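Privbridge Workroom, Dradville — Gallery

The workroom is a single open-plan space on the ground floor, used for textile handling and table work. Finishes are plain: white walls, a white ceiling with the ductwork left exposed, and a polished gray concrete floor. The building was refitted in July, and the heating unit was kept in its original position under the ceiling. Usable floor height is unchanged. Room reference on the Privbridge plan is 2,021.

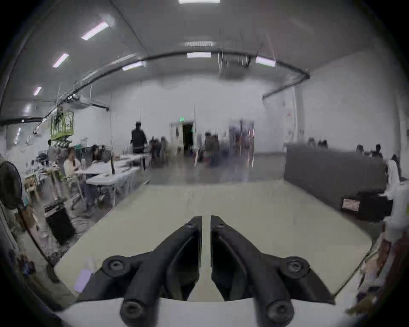

Main room toward the back wall. Pale table top with rounded corners, doorway with exit sign, black duct overhead.

Folding work is done on a cloth base. A cotton-weight sheet in a muted color is laid over the work surface first and pulled out by hand to the edges. It gives enough grip that a garment stays where it is put down. Fold lines left in the sheet from storage are acceptable. Ridges should be smoothed toward the nearest edge before a garment is spread, as they transfer to thin jersey. Garments start
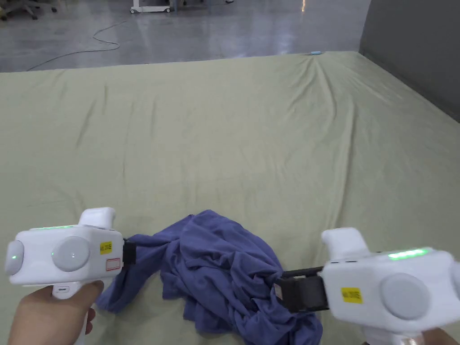
as a loose heap and are opened from the edges inward. The usual order is hem, side seams, shoulders, then sleeves. A standard batch at Privbridge is 50 pieces, with 60 as the upper limit for one table. Larger batches are split and sent to the Flemville room — same sheets, same order of work. Sheets are washed after every second batch and stored folded on the Liepiņa shelving.
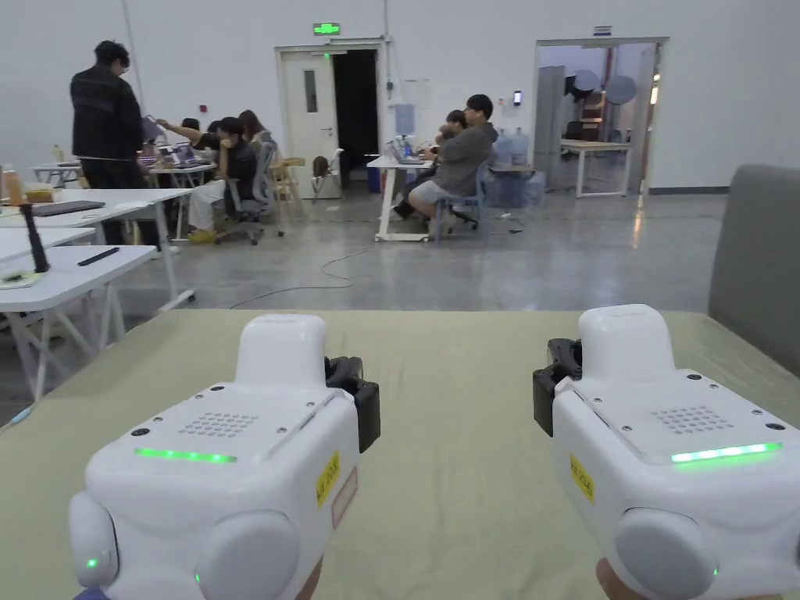
Covered table in the foreground, white trestle tables along the left side. Polished concrete floor with a white cable running across it.

Bookings for the workroom are taken by the half day. Tables can be moved on request. Page updated 14 March 2022.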